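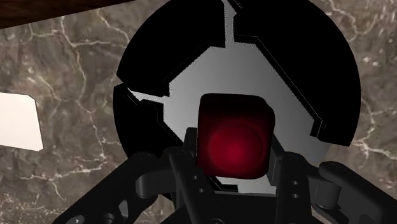 Seren Pumphrey did it for a month last winter and says she still picks up her mug as if she were being marked on it. She also says she'd do it again, which we have taken as a reference.

Neveo is looking for demonstrators to join the simulation team at our Nunmont office. You would sit at a screen with a hand controller and steer a simulated gripper through short tasks: take hold of the block, move the block, let go of the block. Each attempt is recorded and goes into the set our learning system is trained on. It copies what you do, including the dithering, so we ask for as little dithering as you can manage.

There are 46 tasks on the present list. Most are dull. A few are maddening, and those pay the same.

What the work involves

Shifts of two hours, mornings or afternoons, with a proper break in the middle. A decent shift produces almost 141 usable attempts. Failed ones are kept too, in a separate folder, so please don't delete them out of pride. You will also write a line or two on anything odd, such as a block that sinks into the worktop or a gripper that goes through it. The physics is good but it has its moods.

Who we want

You need steady hands, fair eyesight (glasses are fine) and a tolerance for doing the same thing slightly differently all afternoon. Left-handers are very welcome – our current examples lean heavily to the right. Experience with robots is not needed. People who play a lot of games tend to start fast and get cross by the second week; people who knit or ice cakes have done very well.

We have 11 places. Contracts run from January to the end of spring, paid hourly, training shift included. The office is up one flight of stairs, with a lift that works on most days. Tea is free and the biscuits are contested.

How to apply

Send a short note to Delyth Probert at the Nunmont office saying which shifts you could do and what you use your hands for at present. No CV, please. Shortlisted people will be asked in for a trial on a Friday, when Deming Shao will hand you a controller and try not to sigh.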